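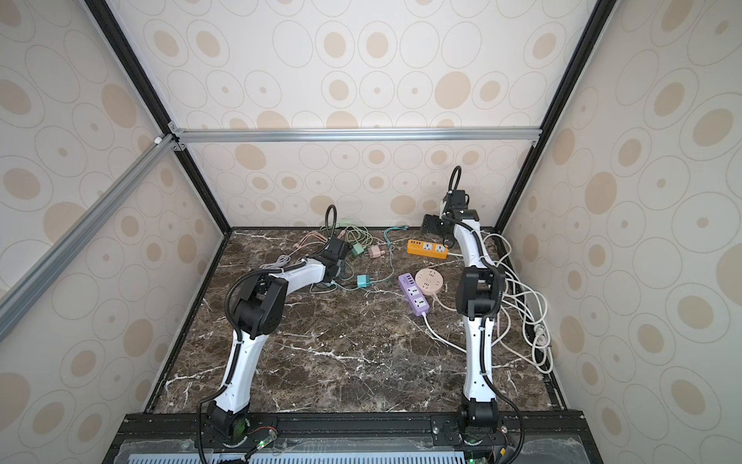 Lindalva Vasconcelos asks whether the cables on a two-arm bench cell should be tied down hard, so that nothing can move, or left with some play. The workshop's advice is to do both, in different places. A cable should be fixed firmly on the long links and left free at every joint. Most of the wiring faults brought to the Rumstead workshop begin at an elbow or a wrist where somebody has pulled a tie one notch too tight.

The following tips are issued to members who look after the bench cell at Rumstead. They apply equally well to similar small arms kept in a home workshop.

Before you begin

Switch off the supply to both arms and disconnect it at the wall. Support each forearm by hand as the power goes off. An unpowered arm may drop under its own weight and can mark the tabletop or pinch a finger. Rest the gripper on a folded tea towel and wait 2 minutes before touching any terminal.

Clear the work surface. Chargers, power strips and loose leads used as practice items should be unplugged from any live outlet and placed in a tray.

Cables and conduit

Inspect corrugated conduit from the base upward. Run a gloved thumb along the ribs and feel for flat spots, splits or grit. Conduit that has been crushed will not recover its shape and should be replaced as a full length.

At each joint, move the arm slowly by hand through its whole travel and watch the slack. The loop should open and close without touching the housing. At the tightest position there should be at least 20 millimetres of free cable on either side of the joint. Where there is less, cut the nearest tie, feed some cable through and fit a new tie. Do not attempt to stretch the old one.

Flexible hoses above a wrist need room to arc. A hose that has been strapped flat looks tidy but will kink when the wrist turns through 90 degrees. Use one hook-and-loop strap at the forearm and leave the rest alone.

Thin signal cables should be kept apart from supply leads wherever the layout permits. Where they must cross, cross them squarely.

Bases and mounting rail

The bolts holding each base to the front rail work loose before any others. Check them monthly, and again after any collision, however slight. Tighten opposite bolts in turn, a little at a time, and mark each head with a line of paint pen. A line that no longer matches up shows at a glance which bolt has shifted.

Wiring near the base should be dusted with a soft, dry brush. Canned air is not recommended – it tends to drive lint further into the connectors. Exposed circuit boards are to be left untouched, except by members who have completed the electrical induction.

If an indicator light fails to come on after servicing, reseat the power connector once. Should the light remain off, hang the red tag on the cell and enter the fault in the book.

Grippers

Wipe the fingers with a cloth barely dampened with warm water and a drop of dish soap, then dry them thoroughly. Solvents may harden rubber pads and should not be used. Slippery plugs and smooth charger cases are often blamed on poor programming when the fault is a film of skin oil on the pads.

Close each gripper gently on a strip of paper. The paper should be held evenly from one side to the other. If it swivels, one finger is out of line and its screws need attention.

Walls, frame and tabletop

Patterned wall covering should be wiped from the top down and smoothed at the corners, where it lifts first. A lifted edge can catch a wrist in passing. Fix it with double-sided tape; staples are not permitted inside the enclosure.

Crossbars and corner posts should be checked for movement by hand. A colour-matched cap or connector that has cracked may be replaced with any part of the same size.

Polished stone surfaces should be cleaned with a neutral cleaner only. Vinegar will etch marble, and the dull patch is permanent.

Returning the cell to use

Restore power to one arm at a time and run it at the slowest setting, with a hand on the stop button. Encarnación Ibarra keeps the service book, in which entry 41 sets out the correct order for starting the second arm. Spare ties, straps and conduit are in the drawer marked Cowie. The next full inspection is in September.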